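Notebook, March, 4:40 pm

Back on the Drakbridge royals feed. I spent most of the afternoon on the palace engagements scraper, and I have to say it's in better shape than I feared! The court diary page changed its layout again (second time since we started), so every visit by the duchess was coming through as a visit by the duke. Fixed the name matching, reran the last 20 entries and read them all by eye with a cup of tea. 2 still wrong, both of them garden parties where the whole family gets lumped into one line.

I also tried the headline sorter on the gossip column stuff. It's fine on weddings and tiaras, hopeless on job moves. A piece on the new press secretary got filed under "romance," which made my day, but it has to go before Kadrić sees the demo.

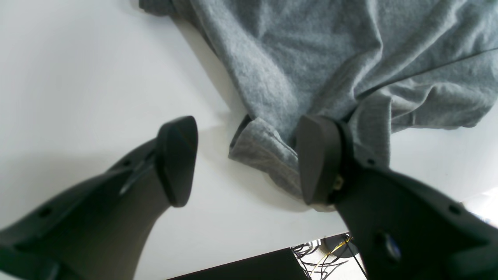 Yuzuki Amano wrote in the margin of my printout that the job moves need their own label and that I should stop squeezing them into "household," and she wants the deputy roles in there too, even the boring ones. Fair enough. I'll add it tonight and relabel 10 old stories by hand to see if it helps.

Other bits: Stumeleo login expired, ask Torunn for the new one. The diary page loads in 5 seconds now, used to be instant, so I put a longer wait in the script. Garden parties still open, I want to try splitting on the commas first.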